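11 Oct 2023

Second week on the vegetable set at Denumgate. Got in early, before the heating had come on, and ran the first 50 episodes with my coat still on. Temitope did the driving and I logged. We are now at 1337 good ones since June, counting only those that passed Rosemarie's check.

The leafy things are slow. A carrot is a carrot, but a cabbage leaf gives in a different place each time, and the person driving has to decide how hard to close. Temitope closes late and gently. I close early. Rosemarie says to keep both, as the model should see more than one way of doing it, so I have stopped trying to copy him. 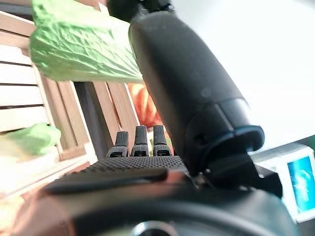

Wrist view, cabbage leaf and slatted crate, all three fingers showing.

I went through the wrist footage over lunch. The arm takes up a lot of the picture and the lower left is too bright by the crate. I wrote to Doherty to ask whether we can have a blind for the window or should just leave the light as it comes. No answer yet.

Threw out 2 episodes in the afternoon where I had started the recording late. Relabelled another batch that had been saved under the old task name, which took longer than it should have.

Temitope drove home by way of Ernuscombe and dropped me at the station. Tomorrow we swap seats and I drive. Must bring the other gloves and ask Rosemarie for the new list of prompts.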